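**Sample collection chaperones wanted, Susilport and Pratberg**

Hi! I'm Geetha Shenoy and I look after the testing roster for a small group of endurance events up and down the coast (cross-country skiing in winter, road running and open-water swimming once it warms up). I'm looking for 11 new chaperones to start with us before the long ski weekends get going, and I'd love it if some of you had never done anything like this before.

So what does a chaperone do? When an athlete is picked for a test, you're the person who walks up to them after the finish, tells them they've been selected, gets their signature, and then stays with them until they check in at the doping control station. You keep them in sight the whole time. They can cool down, do their interviews, collect a medal, hug their mother — you just go along. Some of them will be delighted to chat and some will have had the worst race of their life, and you need to be pleasant company for both.

You won't be handling samples. That's the job of the doping control officers, and ours are very good. Rui Godinho leads the team in Susilport and Seija Kinnunen has Pratberg, and you'll be paired with one of them for your first season.

I started as a chaperone myself, at a half marathon where it rained sideways for the entire morning. My athlete wanted to jog back two miles along the course to find her jacket, so off we went, me in rubber boots! I tell this story at every training because people tend to picture a clipboard and a warm chair, and you should know there's a fair bit of standing around in the cold too.
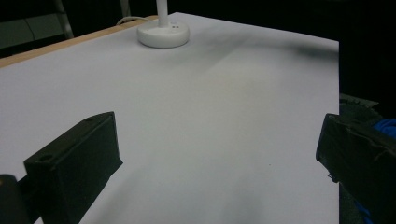

Training is one evening online plus a full day in person, and it's free. We go through the notification form line by line, practice the awkward conversations (what do you say when someone wants to leave right now?), and finish with a short written check. Pentti Tikkanen, who raced for years and got tested more times than he cares to remember, comes in for the afternoon to play the difficult athlete. He enjoys it far too much.

What I need from you:

- You're 18 or older and have a photo ID
- You can do at least 4 event days between now and October
- You can keep up with a tired athlete on foot, indoors and out
- You have no close family or coaching ties to anyone competing at the events you work
- You can keep names and everything you see to yourself, at home too

We pay $369 for a full race weekend, with meals and mileage on top. Single days are paid at half that. Shifts run up to 8 hours. We need men and women both, and a second language is a big plus.

To apply, send a few lines about yourself to Pirjo Hämäläinen at the Susilport office. A résumé is fine but I'd much sooner read why you're interested. Tell her which town you'd like to work in and whether you can drive. She'll set up a quick phone call with me, and we'll take it from there.

Posted 2022-12-10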